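Operators wanted, Stulirdale kitchen lab

Prinville is hiring people to open microwaves. You will do it through a robot arm, sitting at a pair of hand controllers, and you will do it well over 100 times a shift. We record every attempt, and the recordings are what our learning system studies. It has no other education, so please don't slam the door.

The work: each task is a short household chore done start to finish. Door open, plate in, door shut, knob turned. Then someone resets the counter (you) and it goes again from a slightly different spot. A good day is 108 usable episodes. Fumbles are kept too, provided you label them as fumbles — we have had operators who called everything a success, and the model came out very confident.

You need steady hands, patience and a tolerance for sandwiches you may not eat. No robotics background required. Gamers apply in large numbers and do fine once they stop hurrying.

Shifts start at 9 and run six hours with paid breaks. Training takes four days, also paid. There are 33 places, and contracts run through July.

To apply, send a page about yourself and the most boring job you ever did well to the Prinville front desk in Stulirdale. Applications close Jan 24, 2020. 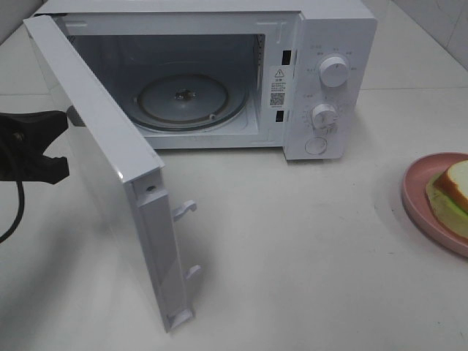

Do I need to know how to program?

The controllers and the labeling screen are all you will touch, and both are covered in training.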